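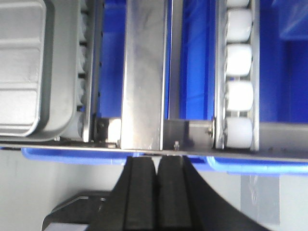

February, 9:40 in the evening

Walked the whole of the old canal path today, Flatier to Clonembridge, all 12 miles of it, and my feet are up on the other chair while I write this and I could not be happier. I've been saying I'd do it in one go since the fall. I've done the Flatier end so many times I could draw it, and I've done the Clonembridge end twice, but never the middle, and the middle is the best part!

Up before it was light. Oatmeal, then a second bowl of oatmeal because I couldn't stop thinking about how hungry I got last time. Caught the early bus, number 25, which goes the long way past the feed store and the two churches. I had the back seat to myself with my boots up against the heater. Driver let me off right at the lock instead of at the stop, so I saved a quarter mile of road and the very boring fence.

The water was frozen at the edges and open in the center, a dark strip with a skin of ice on both sides, and where the ice had cracked overnight it had frozen again in long white seams. It makes a sound, too. I'd forgotten. A sort of twang, like somebody flicking a wire fence a long way off, and then it travels. I stood there like a kid listening to it until my nose hurt.

First mile, a heron. Second mile, the same heron, I'm pretty sure, because he kept flapping off ahead of me and landing and looking disgusted when I caught up. We did that four times. After that he gave up on me and went over the trees.

What I wanted to get down tonight before I forget is the mile markers. I knew there were stones on the path, everybody who walks at Flatier knows the one by the lock with the bent top, but I thought most of the others were lost. They aren't! I found nine. The numbers on them don't match the miles you've walked, they count from some older starting point way upstream, so the first good one I found says 122, and then you go along and it's 123, and so on. The 122 is carved deep and it's got orange lichen in both of the twos, very pretty. The 125 has fallen on its face and I only knew it was 125 because I lay on my stomach and felt underneath with my glove off. Cold! But you can feel the five perfectly well, it has a big round belly.

I missed 127 altogether. Either it's gone or it's in the brambles behind the collapsed shed, and I'm going back for it in better pants.

Then the middle. After the second lock the path drops down away from the road and for two hours I didn't hear a car. The banks go up on both sides and it's all beech, with the dead leaves still hanging on the low branches, that pale copper color, and when the wind came through they rattled like paper. Snow in the shade, none in the sun, so the path was striped. I ate my first sandwich on a fallen trunk at what must have been ten thirty (cheese and the green tomato pickle, last jar but one) and a chickadee came down so close I could see its little feet. I gave it a crumb. I know you're not supposed to. I gave it another one.

The aqueduct! I'd seen it on the map and assumed it would be a pipe. It's a real stone aqueduct with three arches, and the canal goes over the Busden creek as calm as you please while the creek goes crashing around underneath. You can get down the bank on the north side if you hang on to the roots. I went down on my behind mostly. Standing under the middle arch you get drips on your head, and the drips have made icicles as long as my arm, and below each one there's a fat little stump of ice growing up to meet it. One pair had joined. I wanted to stay there all day. I tried to sketch it and the pen stopped working, so I did it in pencil with my mittens on and it looks like a row of teeth.

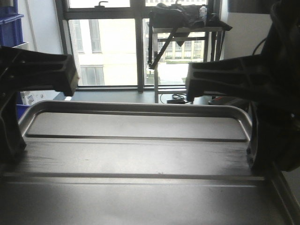
Past the aqueduct it's flat again for a long while, and this is where I hit my slow patch, the way I always do. My left heel had started up. I sat on the bench at the swing bridge and changed socks, and I want to write in capital letters for my future self, BRING THE SECOND PAIR OF SOCKS EVERY TIME. It was like having new feet. Thick gray ones with the red toe. The rest of the afternoon I hardly thought about my heel at all.

Had the soup there too. Split pea out of the thermos, still steaming, a bit too thick so I had to bang the bottom to get the last of it out. An orange after that, which was so cold it made my teeth ache, and I ate every piece.

The swing bridge has the old wheel still on it, and it won't turn, I tried. There's a notice about it with the length of the canal and the tons of coal and so on, and most of it has been bleached away by the sun, but I could make out that there were 336 boats registered on this stretch in its best year. 336! I tried to picture it, the whole path full of mules and shouting and laundry, and cooking smoke coming off every boat, and me flattened against the hedge trying to get by with my thermos. I'd love to have seen it for one day. I don't think I'd have got much sleep.

Two dogs came by after that with a man who said good afternoon, and a woman on a bicycle with a loaf of bread in the basket, which made me think I must be near town. I was not near town. I had three more miles. I don't know where that woman was going with her bread.

The light started to turn at four. Everything went gold first and then a kind of pink on the ice, and the reeds were all lit from behind, every one with a bright edge. I kept stopping and turning around to look back at it, and I probably lost half an hour that way and I'm glad I did. Saw a muskrat. At least I saw a V in the water with a nose at the front of it. Also tracks on the snow along the far bank, a straight line of single prints, very neat, and I'm going to say fox. I'll look it up tomorrow, but I'm going to say fox.

Came into Clonembridge in the near dark with the streetlights just on. The last marker is right in town, next to the bakery parking lot, and I must have walked past it a hundred times thinking it was something to stop cars backing into the wall. I patted it. Then I went over to Gilani and had the lentils and a huge flat bread straight off the heat and a pot of tea all to myself, and my face was burning from being indoors, and the windows were so steamed up that I drew a heron on one. Nearly missed the bus home, and slept for most of it.

Things to remember for next time. The gate after the second lock sticks, lift and then push. No water anywhere between the aqueduct and the swing bridge. The north bank at Busden is steeper than it looks on the map, and wet gloves do not dry in a pocket. Take two pencils. Start an hour sooner and I could do the stretch below the aqueduct slowly and draw it properly, maybe when the marsh marigolds are out, although I'd hate to lose the ice.

Also need to find out why the numbers begin where they do. If 122 is at Flatier then there must be a stone somewhere upstream that says 1, and I'd like to put my hand on it. The library has a box of canal maps that I've never asked to look at. I could go on my lunch hour.

Bath now, if I can get up the stairs. Boots are stuffed with newspaper by the back door. Left heel has one blister, small, not bad at all for 12 miles.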